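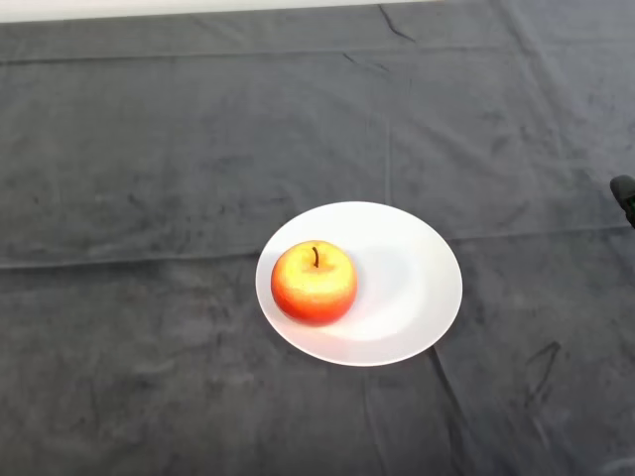
What is put on the table for a guest who comes after the kitchen is closed?

One apple on a plain white plate, on the dark gray cloth. The guest may ask at the desk for tea, bread and cheese.

WESINE GUEST HOUSE
Minutes of the dining room and kitchen meeting, May 2022

Present: Palesa Gumede (chair), Sreekumar Lobo (minutes), Unathi Mathebula, Thandeka Hendricks
Apologies: Bongani Ngubane, who sent his notes on the fruit in writing

1. Minutes of the last meeting

The minutes were read and accepted with one correction. Under the item on breakfast, "brown bowls" should be "brown bread." Sreekumar apologized for the mistake and has corrected the copy in the folder.

2. Matters arising

The drawer by the kitchen door still does not close well. Unathi has taken the runner off and cleaned it, but the wood itself has become bigger. It will be planed on one side when the house is quiet.

The label on the tea cupboard was replaced. Palesa asked that the old label be also removed from the inside of the door, where it says a different thing.

The new guest information sheet was printed with the old breakfast hours. Thandeka has written the right hours by hand on the copies in the rooms. A new print will be made before June.

3. Tablecloths

This item took the longest time.

Thandeka reported on the dark gray cloths which were bought from Mahlangu. The total paid was 3,805 rand, including delivery. There are five of them, and they are the right size for the long table, with enough hanging at the front. She is satisfied with the color. The cloth is soft and has a pile like velvet, so that the plates do not make much noise when they are put down.

Unathi agreed about the noise but said that the cloth has other difficulties. When one passes the hand over it in one direction it becomes lighter, and in the other direction darker. After the table is laid, one can see every place where somebody has leaned. She asked if it must be brushed each time. Palesa said that it should be brushed in one direction, from the wall toward the front, before the plates are placed. After the plates are placed it should be left in peace.

Fold lines were also discussed. At the moment the cloths are kept folded in the linen press, under the blankets, and the lines stay on the table for the whole day. Unathi had tried a warm iron on the back side of one cloth. The lines went out, but the pile became flat in that part and it took a long time with the brush to make it good again. She does not recommend the iron. Thandeka proposed that the cloths be rolled on cardboard tubes instead of folded. She can get tubes from the fabric shop in Wandden without payment.

Palesa asked whether small creases at the corners are important. It was the general opinion that they are not, if the middle of the table is smooth.

Agreed: the cloths will be rolled, not folded. No iron. A soft clothes brush will be kept on the hook inside the linen press and will not be used for anything else (it was found last month with shoe polish on it).

Action: Thandeka to bring the tubes. Unathi to buy a new brush.

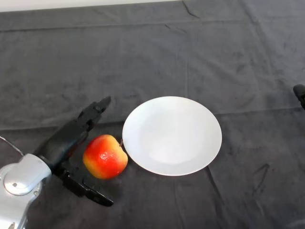 Thandeka also raised the question of washing. The paper from Mahlangu says cold water and no softener, and the cloth is to be hung, not put in the dryer. The first wash should be alone, as the color may come out. Unathi will wash one cloth alone and show the result at the next meeting before the others are washed.

For crumbs, the vacuum cleaner with the small head is allowed. For candle wax, please do not scratch it with a knife. Leave the cloth for Unathi.

4. Plates

Palesa reminded the meeting why the subject of plates had come back. With the former cloth, which was cream, the house used the blue Skakitby plates. On the dark gray cloth the blue plates looked heavy in the evening, and two guests had written in the book that the table was gloomy. We therefore tried the plain white ones from the upper shelf.

All present preferred the white. Thandeka said that white plates show each finger mark when the lamp is on, and that they must be polished with a dry cloth after washing, holding them by the rim. Sreekumar asked if the plate for the fruit should be the large or the side plate. Opinions were different. Unathi found that one apple on a large plate looks lonely. Palesa said that the guest needs a place for the knife and for the core, and that the empty part of the plate is for this purpose.

Agreed: plain white for the evening table. The Skakitby plates are kept for breakfast, where the cloth is not used. For the apple we use the wide plate, not the side plate.

It was further agreed that chipped plates will not be returned to the shelf "for the moment." They go in the box below the sink, and Sreekumar will write them in the stock book.

5. Fruit for late guests

The written notes of Bongani were read by Palesa. In short form they are the following.

He buys the apples from the market in Wandden. He chooses red ones with some yellow on the skin, because the guests take these first and leave the green ones. He asks everyone to leave the stem on. An apple without stem becomes soft at the top sooner, in his experience, and it also looks as if it had been taken from somewhere else. He asks that apples are washed and dried completely before they go on the table, and that nobody rubs them with oil. He knows that this has been done, and would like it to stop.

Unathi said that it was she who used the oil, one time only, and that she will not do it again.

There was then a discussion about where on the plate the apple should be. Sreekumar had understood that it should be in the middle. Thandeka places it to the left, so that the right side is free for the knife. Palesa has no strong opinion but would like that it is done in the same way by all. After some conversation it was decided that the apple stands a little to the left, with the stem up, and the better side to the front. If the apple does not want to stand, choose another one. Please do not cut the bottom.

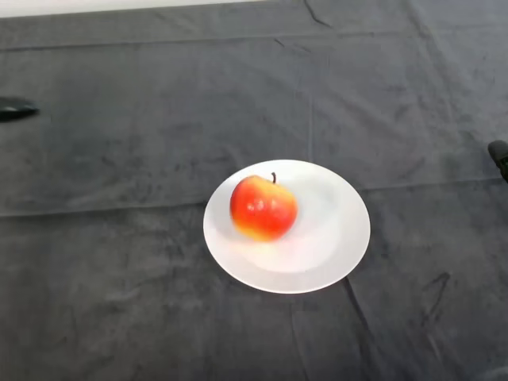 Thandeka asked about pears. Bongani's notes do not mention them. Palesa said that pears are welcome at breakfast but for the late table they ripen too quickly, and a pear left overnight had marked the former cloth. It remains apples for the present season. The question can be opened again in June if the price goes up.

The apple is to be changed every evening even when it was not eaten. The one from the day before goes to the kitchen for the compote. Sreekumar asked what happens if two late guests are expected. In this case we set two plates, with a free place between them, and each has its own knife and napkin.

Action: Palesa to write a short card with these points for the inside of the pantry door. Sreekumar to check the English.

6. Light at the table

Unathi reported that the lamp at the wall is very strong, and that the glossy plates reflect it into the eyes of the person who sits opposite. The wall is almost white, so it gives light back also. A weaker bulb was proposed. Thandeka said that with a weaker bulb the dark cloth will look black, and the guest cannot find the knife. It was decided to turn the lamp toward the wall for one week and to see.

Action: Unathi.

7. Napkins

Not discussed for lack of time. Thandeka has samples in cream and in light gray and will leave them in the office, so that everyone can look before the next meeting. Please do not take them home.

8. Any other business

The butter knives are again fewer than they should be. Please look in the rooms when cleaning, also in the drawers.

Sreekumar asked that staff who finish after the evening service sign the sheet. The sheet is now behind the office door and has a pen on a string.

Palesa thanked Bongani in his absence for going to the market early in the cold weather.

9. Next meeting

In June, in the dining room, after the breakfast is cleared. Palesa will inform the date. Items already on the list: washing of the first gray cloth, napkins, the lamp, new print of the guest information sheet.

Minutes taken by Sreekumar Lobo. Corrections to him, please, in writing.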